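Mundel Puts a Gripper in Your Hand and Asks You to Tidy Up

SARNBY, June. Mundel today opened orders for the Wilolico, a hand-held gripper for people who need to teach robots about ordinary household objects and would like to finish before retirement.

The Wilolico has two padded fingers, a camera that watches what they do, and a handle that goes in a human hand. The person holding it picks up a cup, puts down a cup, and gets on with the next cup. The kit records each go and files it in a form that a robot arm can be trained on later. No arm is needed while recording, so a kitchen table will do.

"We spent our first year steering a very expensive arm toward a sponge," said Melina Stergiou, founder of Mundel. "Some afternoons it reached the sponge. I could have done the dishes for the whole street in that time, and I began to feel that this was useful information."

The finished kit is the third design. The first was comfortable and dropped things. The second held on to everything, including Stergiou's sleeve during a visit from the bank. The third has softer pads and a lighter squeeze, and testers in Sarnby have used it to record 1,869 pick-ups of mugs, jars, socks and one very patient loaf of bread.

Mugs took up more of the testing than anyone had planned. A travel mug with a lid wider than its body can be gripped low, where it is narrow, or high, where it is not, and testers held firm opinions on both. Mundel recorded the two methods and has declined to take sides.

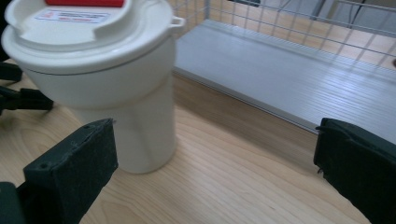
Each Wilolico comes with a charger, a spare set of finger pads, a carrying case and a printed guide that fits on one sheet. The battery is good for up to 1,000 recordings on a charge, a figure the company reached by handing the kit to its most stubborn tester and going to lunch. Software for sorting the good recordings from the fumbled ones is included. Mundel advises customers to keep the fumbled ones too.

"People apologize when they drop something," Stergiou said. "Please drop things. Just maybe start with the socks."

Orders are open now through Mundel's office in Sarnby, and the first kits go out at the end of June. Labs and schools may borrow a kit for three weeks before deciding. Replacement pads are sold separately, in dark green only. Requests for other colors will be read with interest.

Press contact: Melina Stergiou, Mundel, Sarnby. Calls are best before noon.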